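Review: Flument wrist camera kit for small robot arms, after one term in a school club
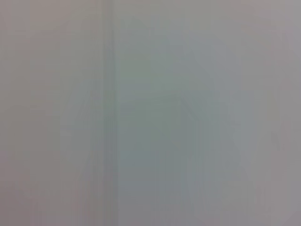
Our club meets on Tuesdays after class in the back half of the metal shop. The students build and program two small tabletop arms, and this year's project is sorting: the arm picks a part out of a tray, decides what it is, and puts it in the matching bin. Last year we did this with one overhead camera on a pole. It lost track of every part the moment the arm moved over it, so the team asked for a camera on the wrist. I bought the Flument kit in two copies, one for each arm. This review covers a full term of use by students in grades nine through twelve.

What comes with it

The kit holds the camera module, a clamp bracket with two sizes of insert, a flat cable, a strain relief clip, a USB adapter board, four screws with one spare, and a printed calibration card. The card is thin and one of ours curled within a month. We glued the other to a piece of scrap aluminum and it has stayed flat.

A short paper guide covers mounting. Everything else is on the maker's site, including the driver and a test program. The guide says the clamp fits most wrists in the small class. It fit our Drinari arm with the larger insert. It did not fit our Besson arm, whose wrist housing tapers, and the students drew and printed a third insert. That took three tries. The file is in the club folder for anyone with the same arm.

Mounting

Set aside one meeting for the first arm. The bracket is simple, but the cable routing needs thought. With the strain relief clip where the guide puts it, the cable pulls tight when the wrist turns past a quarter turn to the left. Märta Grønli, our build lead, moved the clip back to the forearm and left a loop at the wrist joint. The loop has to be tied down or it catches on the tray. We have had one cable failure, on the arm that still used the original clip position.

The clamp screws are small and the heads are soft. Use the correct driver and do not let a ninth grader tighten them with whatever is on the bench. We replaced one set with ordinary hex-head screws of the same thread.

Camera angle is set by a friction hinge. It holds well in normal motion. A hard stop against the tray will shift it by a few degrees, and a shift of that size is enough to spoil the calibration. A locking screw on the hinge would fix this and would cost very little. We drew a line across both halves of the hinge with a paint marker so the students can check it before each run.

Focus

Focus is the main weakness of the kit. The lens is fixed, and the sharp zone starts farther out than we need. At the height where the arm looks over the tray and chooses a target, the image is clear and edges are easy to find. During the last part of the approach the part goes soft. Once the lens is very close to a surface, the image is bands of gray and there is nothing in it for the software to work with.

The students first treated this as a software problem. They tried sharpening filters and a lower detection threshold. Sharpening brought up noise in the flat areas, and the lower threshold produced detections where there was no part. After two weeks of this they measured the sharp zone with the calibration card on a sliding block, plotted edge contrast against distance, and found where it fell off. That should have been the first step, and I have moved it to the front of next year's plan.

The working method is now as follows. The arm stops at the viewing height and takes several images. The program finds the part, works out its center and angle, and saves them. The arm then goes down with the camera ignored and relies on joint positions for the rest of the move. This is an old approach and it works as long as the tray stays put. We added two stop blocks to the bench for that.

One student added a check that I would recommend to any team with a close-mounted camera. Before each frame is used, the program measures its contrast. If the contrast is below a set value, the frame is marked as unusable and left out of the decision. Without the check, our classifier would take a featureless gray frame and report a washer with high confidence. Classifiers always return some answer, and this was a good way for the team to learn it.

Image quality at working distance

Color is acceptable under steady light. Automatic white balance is on by default and should be turned off for sorting work. With it on, our brass and steel parts drifted toward each other whenever the gripper filled much of the view. Automatic exposure gave a similar problem over shiny parts. Both can be set by hand through the driver, though the settings are lost when the camera is unplugged. We reload them in the start script.

Motion blur is noticeable at full arm speed. We did not try to use moving images and I doubt they would be useful for this size of part.

There is no light on the module. The shop has tall windows on one side, and runs in the late afternoon went worse than runs at noon until we put a cheap lamp on each bench. A small ring of LEDs around the lens would be the most useful change the maker could make, together with a lens that can be turned to adjust focus.

Software

The driver installed without trouble on the club laptops. The test program shows the live image and little else. The sample code for calibration runs, but its comments are sparse and two of the variable names are swapped between the guide and the file. Our programmers found this by getting positions mirrored left to right for an entire meeting.

Data capture is handled well. Each image is saved with a time stamp and can be tied to the arm's joint positions if your controller can send them. By the end of October the team had 3,677 images on the shared drive. They went through them by hand over several meetings and labeled the usable ones. The work was dull and I expected complaints, but the group that did the labeling later wrote the best part of the project report, since they had seen every way the camera can fail.

One caution on storage. The program writes uncompressed files unless told otherwise. Change this on the first day or the laptops will fill up.

Results

For the Plandmont meet, a Saturday event with five other clubs, the sorting task used a mixed tray of washers, nuts, and short bolts. Our team logged 163 picks on the Drinari arm in the practice sessions before it. Most of the misses were grip errors on parts lying against the tray wall, and these would have happened with any camera. The remainder came from two parts touching and being read as one. Compared with the overhead camera, the gain was large. The arm could look again after a miss without backing all the way out, and the cycle was shorter by almost half.

The team placed in the middle of the group. The two clubs ahead of us used a wrist camera for the first look and a simple contact switch in the gripper for the last bit of travel. Our students want to copy that, and I agree with them. A switch costs less than a better lens and covers the distance where our camera is of no use.

Durability

One failed cable, one curled card, and scratched housings on both units. The lens cover on the Besson arm picked up a film of cutting oil from the shop air and had to be wiped weekly. No electrical faults. The maker sells spare cables singly, and ours arrived in nine days.

Who should buy it

The kit suits a club that already has an arm running and wants to move from an overhead view to a wrist view. It can be mounted by students with light supervision, and the parts that need improvement are parts they can improve themselves. I would not choose it for a first-year group. Too much of the early time goes into cables and settings before there is a result to look at.

It is also a poor choice for anyone planning to steer the gripper by camera all the way to contact. The fixed focus rules that out at short range. If your gripper is long and keeps the lens well back from the part, the problem may be smaller. Measure your distance before ordering.

Rating: three and a half out of five. Mounting hardware four, image at working distance four, image up close one, software three, spare parts four.

We are keeping both units. The next job is fitting the contact switch, and the printed insert for the tapered wrist is being redrawn with a thicker wall.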